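Gallery: Hand-held gripper recording, vanity unit tasks
Posted in October by the Rallano project team

The Rallano project looks at how well a robot arm can learn small household jobs from recordings made by people. The person doing the job holds a gripper in each hand in place of using their fingers, and the position of both grippers is tracked while they work. No robot is needed at the recording stage. The results below come from the second round, which covered jobs on and near a bathroom vanity.

We recorded 2725 attempts in this round. After checking, 888 were set aside, mostly for lost tracking. What remained was used to train the two policies compared on this page. Both were run on the same pair of arms in our lab at Firuretti, with the same gripper fingers as the hand-held sets.

Notes on the method

The hand-held grippers were built to the Rorken pattern, with a cube-shaped body and two curved fingers. The fingers carry rubber pads. We tried harder pads in the first round and went back to soft ones, as small plastic items kept turning in the grip when they were lifted.

Each cube has printed marker squares on its faces. The head camera reads these and works out where the gripper is and which way it is pointing. When a sleeve or the other hand covers a marker, the software fills in the path for up to 8 frames. Longer gaps end the attempt and it is marked as lost.

Operators worked standing up, with the vanity top at normal height. They were asked to keep both grippers in view and to start each attempt with the fingers open. Apart from that they could use whichever hand they liked.

The task list had 6 jobs: pick up a small object beside the basin, move it from one side of the basin to the other, put it in the basin, take it out again, turn the soap bottle to face forwards, and push the tap lever across. The order was changed between sessions so that tired hands did not always land on the same job.
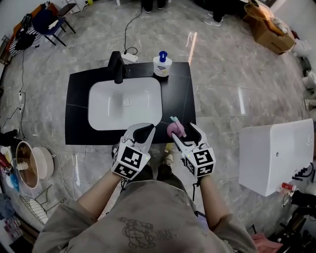 Picking up beside the basin gave the most useful recordings. Most operators lowered one gripper over the object with the fingers spread wide, then closed slowly. A few came in from the side and nudged the object towards the edge of the counter, and the trained arm copied this habit more often than we wanted. We now ask for an approach from above unless the job calls for something else.

Dark counters caused fewer problems than we had expected. Glare was worse on pale ones, where the edge of a marker could wash out under a ceiling light. Moving the light helped more than any change to the software.

Results in short

The first policy was trained on both hands together. The second, which we call Bhatia in our own notes, was trained on the hand doing the work, with the other hand treated as still. Bhatia did better on picking up and on putting objects in the basin. The two-handed policy was better at moving objects across, as it had learned to pass them from one gripper to the other.

Neither did well with the soap bottle. The arm tended to grip too high and tip it. We think the operators were correcting by feel, and the recordings do not carry that information. A force sensor in the fingers is the obvious next step and one is being fitted now.

Taking an object out of the basin was slower than putting it in for both policies. The curved sides guide a small object down towards the drain, where there is less room for the fingers to open. Narrower fingertips may be tried later in the project.

Recordings from this round will be shared once faces and voices have been removed. The marker sheets and the drawings for the gripper body can be had now by writing to the project office. Please say which printer you plan to use, as the finger mounts need a slightly different fit on some machines.

Contact the Rallano project office | Copyright Rallano project, text and pictures | Back to top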